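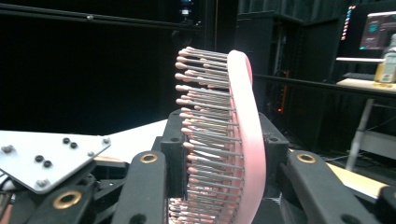

11 min read

4. Handling and sorting of brushes

4.1 Why brushes were treated separately

Most of the small items in the dressing-table inventory could be sorted by size and material alone. Combs, clips, hair ties and bottles went into the trays described in Section 3, and there was little argument over where each belonged. Hairbrushes were harder. A brush is part handle and part bristle bed, and the two parts wear in different ways and need different cleaning. It also takes up more room than its outline suggests, as nothing can be laid on the bristles without bending them or getting caught.

We collected 125 brushes from households in Bekside and from the shared washroom at the Otberg residence. All were in use up to the week of collection, which ran through April. Owners were asked to hand over brushes as they were, without cleaning them first. A brush was left out only if the handle was broken off completely.

4.2 Types

Brushes were grouped by the shape of the back (flat, curved or round) and by the kind of bristle (natural hair, nylon, metal pin or mixed). Figure 4 shows a brush of the curved, metal-pin type. The handle and back are pink, and the thin gray pins are set in dense rows, each with a small rounded pink ball at its tip. We use this type as the reference case in the rest of the section, as it raised the most questions during sorting.

Figure 4. Curved hairbrush with metal pins and ball tips, held upright.

The ball tip matters for two reasons. It keeps the end of the pin from scratching the scalp, and it also holds on to hair. A strand that has wrapped around a plain pin can usually be drawn straight off the end. With a ball tip the loop has to pass over a wider point, and several loops together will often lock. Owners of ball-tipped brushes told us they cleaned them less often than they meant to, and the usual complaint was the time it took.

Missing tips were recorded as wear. A pin that has lost its tip is sharper than its neighbors and is easy to miss by eye in a dense bed. We found that a piece of old nylon stocking drawn slowly across the bristles was the quickest check, as the bare pins snag it. This was done on every metal-pin brush in the set.

4.3 Cleaning

Each brush was cleaned before storage using the same steps. Loose hair was lifted out with the tail of a comb, starting at the handle end and working toward the top. Hair that was wound around the pins was cut along the rows with small scissors and then pulled out in short pieces. The bed was then brushed with a dry toothbrush to remove dust and product residue.

Washing was done only after this dry stage. We used warm water with a few drops of dish soap and dipped the bristles without covering the back. Brushes with a rubber cushion were not left to soak, because water enters through the air hole and stays under the cushion – in two early trials it was still draining out the next day. After rinsing, the brushes were laid bristles down on a towel and left overnight.

Metal-pin brushes were given extra time. The pins themselves dry quickly, but the base of each pin does not, and rust begins there. We moved these brushes to a fresh towel after 2 hours and kept them out of the drawers until the following afternoon.

4.4 Storage position

Three storage positions were compared: flat with the bristles up, flat with the bristles down, and upright in a holder. Each household in the Bekside group tried all three, with a change every Friday. The drawers were standard Nyarko inserts with an inside depth of 50 mm. The upright holders were plain Vaver tumblers, chosen because they were heavy enough not to tip.

Flat storage with the bristles up was the position most owners had used before. It protects the bristles but collects dust, and in shared drawers other items soon ended up on top. Flat storage with the bristles down kept the bed cleaner. It was a poor choice for curved brushes, which rest on a small part of the bed and put all the weight on those few rows. On nylon brushes we saw bristles splay at that spot within the trial period.

Upright storage, handle down, gave the best results for curved brushes. The bristles touch nothing, the back is easy to see, and the brush can be picked up without disturbing what is next to it. The drawback is the height. A tall brush does not fit under a low shelf, and several owners had to move the tumbler to a windowsill or the top of a cabinet. Two brushes in one tumbler was the practical limit. With more than that, the bristles of one brush caught in the next, and both came out together.

4.5 Remarks on shared use

The washroom at Otberg was a special case. Brushes there were kept in one open basket, and residents were not always sure which was theirs. We tied a short length of colored thread around each handle, which held up well in daily use and did not affect cleaning. Stickers had been tried before our visit and had left a gummy patch that trapped lint. Color alone was of limited help, as pink and black handles were both common in the basket.

The full sorting record, with 600 entries covering all item types, is kept with the inventory sheets and is discussed in Section 5.

We use cookies to remember your reading settings and to count visits. Accept all | Manage choices

Contact | Terms of use | Copyright the authors. All rights reserved. | Back to top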